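Skip to content
Home Talks Workshop notes Parts list Contact

We use cookies to keep this site running and to see which pages get read. Accept Settings

Looking after a hand-held gripper: speaker notes
Posted Apr 7, 2019 by the Dernley bench group

These are the notes from the maintenance talk, tidied up a little. The slide cues are left in. People asked for the text more than the slides, so here is the text.

SLIDE 1. Title

Welcome. The talk is on one tool, the hand-held gripper on the Vukier bench, and how we keep it working. I won't cover the arms. I won't cover the software beyond the one setting that matters for the fingers.

Who this is for: anyone who picks the gripper up at the start of a shift, and anyone who has to put it right when it comes back with a note taped to it.

SLIDE 2. What wears

The pads wear first. After that the joints get play in them, and after that the bushings. The camera mount comes loose now and then, but it does not wear.

We close the gripper up to 1,200 times on a busy day. Most of those closes are on light things and do very little harm. The ones that do harm are the closes on nothing, pad against pad, when someone squeezes the handle while thinking about something else. Please don't do that. (Pause here. Somebody in the room will be doing it.)

SLIDE 3. Service interval

We change pads at 3,000 closes or when they fail the paper test, whichever comes first. The count is kept by the Clikbridge logger, which adds one each time the handle passes the halfway point. It does not count half squeezes. If you have been adjusting the fingers and squeezing a lot, write that in the log by hand.

The old rule was to change pads when they looked bad. That did not work well for us. A pad can look rough and grip fine, and a pad can look clean and slide off a plastic cup. We went to the count in September and have stayed with it.

SLIDE 4. The paper test

Take a strip of ordinary printer paper. Close the gripper on it at the tip and pull. It should hold. Move the strip to the middle of the pad and pull again. Then the base.

If it holds at the base and slips at the tip, the fingers are toed out and the pads may be fine. If it slips everywhere, clean the pads and try again. If it still slips, change them.

Do the test before you clean, and again after. Write both results down. The first result tells the next person more than the second one does.

SLIDE 5. Cleaning

Dry brush first, a soft one. Brush along the pad toward the tip. Our pads have a textured face and it holds lint and foam dust.

Then a damp cloth with plain water. No alcohol on the face. We tried it on one set and the surface went hard within a few weeks. Alcohol is fine on the metal parts.

Let the pads dry before use. I give them 30 minutes. If you need the tool sooner, take the spare.

Don't use compressed air near the joints. It drives the dust in where you can't reach it.

SLIDE 6. Position for the check

Now the alignment check, the part people skip. Hold the tool level over the foam table with the fingers in front of you and the gripper partly closed. The grid lines on the foam give you something straight to compare against, but they are faint, so take your time. Look at how far each finger turns in. Both should turn in by the same amount. You are looking at the pads and at the joint behind each one.

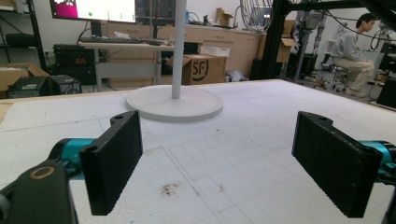

Both fingers over the grid, black pads on teal-blue joints.

Move the tool over a clean part of the foam if the marks distract you. The foam on our bench is scuffed and we have not replaced it. A scuffed surface is good enough for this check, though it is no good for the flatness check on the arm side, so don't mix the two up.

If one finger turns in more than the other, don't reach for the screwdriver yet. Open the gripper all the way, close it slowly, and look again. Sometimes a finger sits off after a bump and comes back by itself. If it is still off after three slow closes, go on to the next slide.

SLIDE 7. Finding the play

Hold the body of the tool in one hand. With the other, take one finger near its tip and push it gently up and down, then side to side. Do the same with the other finger.

Up and down movement means the pad screws or the joint screws are loose. Side to side movement, with the handle held still, means the joint or the bushing. You can tell those two apart by putting a fingertip on the joint while you rock it. If you feel the click under your fingertip, it is the joint. If the joint moves as one piece with the finger, look further back.

A small amount of movement is normal. The fingers need some give or they bind when the tool warms up. Compare with the spare if you aren't sure. That is half the reason we own a spare.

(If time is short, skip to slide 9.)

SLIDE 8. Tightening

Pad screws first, then joint screws. Go back and forth between them, a quarter turn at a time. If you run one all the way down first, the pad twists as you do the other, and you will spend the afternoon wondering why the paper slips on one side.

Use the short hex key from the Rissanen kit. The long one gives you too much leverage. We have stripped holes with the long one, more than once, and a stripped hole means a new finger.

Thread lock goes on the joint screws only, one small drop. None on the pad screws. They come out too often.

After tightening, repeat the alignment check and the paper test. Then work the handle slowly and feel for a rough spot. If there is one, back everything off and start over. It is annoying but it is quicker than finding out during a run.

SLIDE 9. Changing pads

Change both pads together, even if only one has failed. A new pad against an old one grips unevenly, and the camera picture changes too because the new pad sits a hair further in.

1. Unplug the logger.
2. Open the gripper fully and lay it on a cloth, camera side up.
3. Take out the pad screws on the left finger. Put them in the lid, not on the table.
4. Lift the pad off. If it sticks, slide a plastic card behind it. No metal blades.
5. Clean the seat with alcohol and let it dry.
6. Fit the new pad and start the screws by hand.
7. Tighten as on slide 8.
8. Do the right finger.
9. Plug in the logger and reset the count.

Step nine gets missed. When it does, the logger asks for new pads the next morning, somebody believes it, and a good set goes in the trash. Write the reset in the log when you do it.

SLIDE 10. Bushings

There is not much to do here. Wipe them. Look for scratches. A drop of light oil on a cloth, wiped on and wiped off again. Never straight from the bottle – it runs down the bracket, gets onto the pads, and then you are back on slide 5 with a pad that can't be saved.

If a bushing has play, send the tool back to the bench with a note. We press them out and fit new ones, and it needs a jig. Please don't tap them with a hammer.

SLIDE 11. The camera mount

Two things. Check that it is tight, with your fingers only. Then take a still with the gripper open and another with it closed, and put them next to the reference pair in the tool's folder. Both fingers should sit at the same height in the picture and come in from the sides by the same amount. If they are shifted together, the camera has moved. If only one has shifted, the finger has.

Don't clean the lens with the pad cloth. It has foam dust in it.

The one software setting I mentioned is the closed position. After any change to pads or joints, run the zero routine with the gripper closed lightly on nothing. Yes, I said not to close on nothing. Lightly, once, for the routine.

SLIDE 12. The note

When you hand the tool over with a fault, write what you were doing, which finger, and what you already tried. "Gripper bad" is the most common note we get. "Left finger, moves side to side, screws tight" saves us most of the work.

Tape the note to the handle. Tape on the fingers leaves glue on the pads.

SLIDE 13. Questions that came up

Can the pads be swapped left to right to even out the wear? On our tool we don't. They bed in to the side they were fitted on, and swapping gave us worse paper tests for the first few hundred closes.

Does the count matter if the tool is only used for soft objects? Less, but keep to it. The log is easier to read if the rule is the same for every tool.

Should the gripper be stored open or closed? Open, on the hook, with the handle released. Closed storage puts a flat spot in the pad face.

What about the gloves with rubber fingertips? They are fine for handling the tool. Take them off for the side to side check, because you can't feel the click through them.

The log sheet and the pad change steps are on the parts list page. Print the steps single-sided so they can go up by the bench.

Sign up for the workshop newsletter. Enter your email address Subscribe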